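Clock drift, and the week I stopped trusting timestamps

04/08/2019

Okay, so I promised a post on the new planner two posts ago and this isn't it. Sorry! The planner works, mostly, and I'll get to it. But before I could train or test anything worth writing about I had to go back and fix the boring bit underneath, and the boring bit ate my whole month, so you're getting the boring bit.

Quick catch-up for anyone who found me through the soldering posts. I do the software on a project called Fena, which is a two-handed manipulation stack. People pick up the hand-held grippers, put on a headset, and do ordinary jobs with them, and the logs from all that get turned into trajectories that a policy can learn from. My part starts when the files land on the server and stops when somebody upstairs asks why the arm is doing that. The ingest tool is called Ustik and I wrote the first version of it in one long weekend in February, which explains a lot about it.

Ustik takes three kinds of stream: gripper video, gripper pose and headset pose. Each one shows up with its own idea of what time it is. The old code did what everybody's first version does. It looked at the first timestamp in each stream, called that zero, and lined everything up from there. For a short take that's fine. You open the replay, the hands go where the hands should go, you feel clever and you go home.

Then Darcy Arsenault pinged me with a replay of a long take and the message "is this person left-handed or are we broken". We were broken. At the start of the take the left gripper and the headset agreed beautifully. By the end the gripper was closing on thin air while the video showed it had been holding the thing for ages. I scrubbed back and forth over it for an embarrassing amount of the morning, blaming the pose filter, then the calibration, then (briefly) Darcy.

What I should have done first was plot the offset against time. When I finally did, it was a straight line. A lovely clean ramp, no noise to speak of, climbing the whole way through. If you've ever debugged anything with two clocks in it you're already groaning at me. The gripper's clock and the headset's clock ran at slightly different speeds, and no amount of lining up the first sample was ever going to sort that out.

So how do you estimate the offset AND the rate when all you've got is the data? My first go was to correlate angular speed. When you swing your head you tend to swing your hands a bit too, and I figured over a long take it would average out to something usable. It sort of did. For people who move a lot it was great, and for people who stand still and work neatly it was useless, and of course the neat ones are the takes we want the most.

Second go was much better, and it came from Miroslava Holub, who had been quietly listening to me mutter across the desk. She pointed out that the grippers can see each other. There's a marker on top of every one of them. If the camera on my gripper catches the marker on yours, then I've got your pose in my frame at my time, and I've also got your pose from your own stream at your time, and those two curves had better be the same curve. Slide and stretch one until it sits on the other and there's your offset and your rate, both at once. No clapping, no flashing lights, nothing for the operators to remember.

I grabbed a frame from the multi-operator takes to try the detector on, and it picked up the marker on the first run. 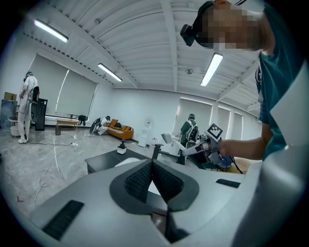 Straight out of the gripper camera. The marker I wanted is on the gripper in the hand at right.

You can see why I was keen, and also where the trouble was going to come from. The big pale shell across the bottom and the dark V with the mesh pads are always in the same spot, since they belong to the gripper the camera's on, so I mask those out once and never think about them again. The rest of it is a room full of people with headsets and gear on their backs, all over the place, with the blinds and the ceiling lights behind them. There's plenty of black-and-white stuff in there that isn't a marker. Even one of the backpack rigs is black and white! My first detector settings were very enthusiastic about that sort of thing.

Tightening the detector was the easy fix. I raised the minimum size, threw away anything that didn't decode to an ID we own, and demanded that a sighting last a few consecutive frames before I'd believe it. On my test set that left me with 1,177 sightings out of the 1,799 I'd started with. Losing that many stung until I looked through a pile of the rejects and agreed with pretty much every one.

The harder fix was the fit itself. I'd written it as a plain least squares problem, offset and rate as the unknowns, and it would converge to complete nonsense about as often as it got the right answer. The reason is dull but worth knowing if you're doing this at home. If the other person holds their gripper still while you look at it, you learn nothing at all about time. Any offset fits a flat line. I had hundreds of sightings of grippers being held perfectly still while somebody had a think, and they were all voting, loudly, for whatever the solver happened to start from.

So now every sighting gets weighted by how fast the observed gripper was moving during it. Sightings of a parked gripper count for almost nothing and a good brisk reach counts for a lot. I also stopped starting from zero. Ustik runs a coarse search over offsets first, picks the best few, and polishes each of them properly, then keeps the winner. It's slower, but I run it overnight and I'm asleep, so who cares.

There's a robust loss on top as well, because a marker seen nearly edge-on gives you a pose that can flip over like a pancake between one frame and the next. I tried detecting the flips explicitly and it was a swamp of special cases. Switched to a loss that shrugs off big residuals, deleted ninety lines of code, had a biscuit.

The bit I'm proudest of is the graph. Not every gripper sees every other gripper. Mine might see yours, yours might see Darcy's, and mine might never once look at Darcy's. But if I know how my clock relates to yours and yours relates to Darcy's, I can chain them. So each device is a node, each usable pair of devices is an edge with an offset and a rate on it, and the whole session gets solved together. If there's a loop in the graph you get a free sanity check, because going all the way round ought to bring you back to where you began. When it doesn't, Ustik prints a rude message and refuses to export. (The rude message has since been toned down at the request of Beryl Haslam, who has to show these logs to other people.)

If the graph comes out in two pieces, with no sightings between them, there's nothing to be done from vision alone. I fall back to the old angular speed trick for the missing link and mark the session yellow in the viewer. I don't love it. Keegan Fortin reckons I should just drop those sessions, and we've been having a very polite argument about it ever since. My view is that yellow data is fine for training the perception side, where you don't need both hands to agree, and you keep it well away from the bimanual policy. His view is that someone will forget to filter it. He's probably thinking of me.

How did it go? Well, Darcy's cursed take replays properly now, start to finish, and the gripper closes when the video says it closes. I re-ran the 900 takes we had sitting in the archive and most of them went through without me touching anything. The ones that failed are mainly single-operator takes where there was nobody else around to look at, and those need a different approach. I've got a half-baked idea using the operator's own two grippers, since left sees right quite a lot during a handover, but I haven't tried it on anything serious.

The viewer got some love while I was in there too. It used to show you the streams as separate panels and you had to eyeball whether they agreed. Now there's a strip along the bottom with the residual for every pair, coloured by how bad it is, and clicking on an ugly patch jumps you straight to that moment. I should have built it on day one. I found two unrelated bugs with it in the first hour, including one where we were reading quaternions in the wrong order for exactly one firmware version, which I'd rather not discuss.

A few odds and ends, because people always email about these:

I'm using doubles for time everywhere now, in seconds from the start of the session. I had floats in one spot and it made a tiny staircase in the plots that I chased for an entire afternoon.

Yes, I know about hardware sync. Yes, it would be better. Florence Fortin is looking into it on the Dornix board and when it's ready I'll happily bin half of this. The archive still needs fixing either way, as you can't go back and run a cable to a take that's already been recorded.

The marker detector is nothing special, just the stock one with fussier settings. All the good stuff is in the weighting.

I assumed the rate was constant over a take. On the long ones you can see the residual bow a teensy bit in the middle, and I suspect it's the temperature of the device changing as it runs, but I haven't measured it so don't quote me. A second-order term flattens it out. I've left that switched off by default until I've looked at more of them.

Next time, planner. I mean it. Sandhu is merged, the collision checks have stopped flagging the arm's own wrist, and I've got a stack of plots of it choosing very silly paths around a perfectly ordinary table. If you've got a favourite way of penalising silly paths, leave it in the comments — I'm up to version 3 of my cost function and I don't like any of them.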